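Filed under: Reviews > Practice Kit & Study Aids

The Sowa suture practice kit, after a winter of evenings
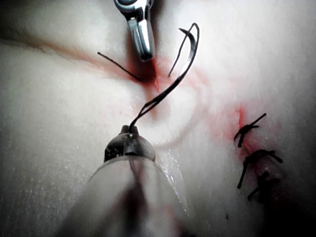
I bought the Sowa kit in December, when I'd been accepted on the veterinary nursing top-up course and had got it into my head that I would arrive in the spring already able to tie a decent knot. I'm not a natural with my hands (my mother taught three of us to knit and gave up on me quite early) so I wanted something I could leave out on the kitchen table and pick up for half an hour after tea, without having to book time in the skills room at Lircombe and drive there in the dark.

The kit comes in a zipped case a bit bigger than a pencil case. You get one pad, a needle holder, toothed forceps, scissors, a scalpel handle with a few blades, and a fat envelope of assorted needle and thread packets. There's also a booklet, and I'll come back to the booklet.

The pad first, as it's what you're really paying for. It's in layers, with a skin that has a bit of give and a softer part beneath, and the difference between them is enough that you can feel when you've gone too deep. Before this I'd been practising on a banana and then on a piece of pork belly, and I'd say the pad sits somewhere between the two. It's tougher than the banana, obviously, and doesn't need cooking afterwards. Where it falls down is at the edges of a cut. If you pull your stitch too tight the thread will cheesewire straight through, and once that's happened in a spot, it's done for. You could say it teaches you a light touch, and I suppose it did, but I'd ruined a whole corner before the lesson went in.

It also picks up fluff like nobody's business. We have a long-haired cat. I ended up rinsing the pad under the tap with a drop of washing-up liquid and dusting it with talc once it had dried, and that brought it back nicely. Keep it out of the sun, too. I left mine on the windowsill for a week and that end has gone a bit tacky.

Now, the instruments. The needle holder is better than I expected for the price. It grips well, the ratchet lets go cleanly, and it has kept its shine through a lot of washing and a lot of being dropped. The forceps are fine. The scissors are not! They chew at the thread, and by the second week I'd gone back to my little embroidery pair. I asked Rocío Rivadeneira, who was in the year above me and had one of these kits herself, and she told me hers were the same, so I don't think I got a dud.

The thread is generous. You'd have to be very keen to get through it all in a month. Most of it is nylon, which is springy and a nuisance to begin with, and there's a smaller amount of silk that behaves beautifully and made me think I'd improved far more than I had. My advice is to save the silk for a bad day.

The booklet is poor. The drawings are tiny, the hands in them are all right hands, and I'm left-handed. The page on the vertical mattress stitch has two of its steps the wrong way round, and I spent a very cross evening on that before I gave in and looked at my course notes. Sowa could put this right so easily.

I did try the Druvari pad as well, as a friend lent me hers over half term. It's thicker and it holds a stitch much better near the edge, but it comes as a pad and nothing else, and it costs more than the whole Sowa kit. The Vorkico one I've only handled in a shop. It seemed stiff to me, more like a bath mat than anything with a pulse, but other people swear by it, and I expect it lasts for ever.

I kept a tally on the back of the calendar, which my husband found very funny. By the time the course began I'd put in 921 stitches, and 313 of those were the plain interrupted sort, because I found them soothing and could do them with the radio on. I'd hoped to get to 500 of those alone, but life had other ideas. The pad had 26 cuts in it by then and looked a sorry thing, though I'm still using the good half of it for knots.

Would I buy it again? Yes, I would, for a beginner who has nothing at all and wants to make a start at home. Budget for better scissors. If you already own instruments, I'd spend the money on the thicker pad and buy thread separately. And if you're left-handed like me, find somebody to sit opposite while they do it right-handed, and copy them as though you're looking in a mirror. It helped me more than any page of that booklet.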